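Home | Notebook | Projects | Bench Wiki | Search

May, 4:20 pm

Okay, glaze day went sideways. I mixed the Mureteck celadon at 200 grams dry and it sat in the bucket like pudding! Added water twice, sieved it again, still thick. Urkel batch (the brown one) brushed on beautifully though, so I did seven test tiles of that and left the celadon to think about what it's done.

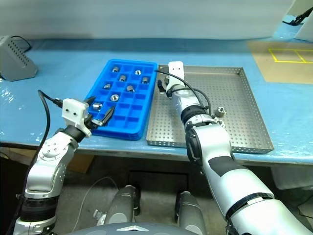
Blue tray and the perforated metal one, side by side on the worktable.

Kiln notes: the Geddes ran slow again on the climb, 20 minutes behind the last bisque. I want to look at the bottom element before anybody loads porcelain. Two tiles crawled near the edge, probably my greasy fingers. Wipe them down next time!! Also we're low on cones.

Shares 2 | Comments 7

Recent entries
Skukidora slip, second try
Why the shelf wash flakes
Urkel brown over white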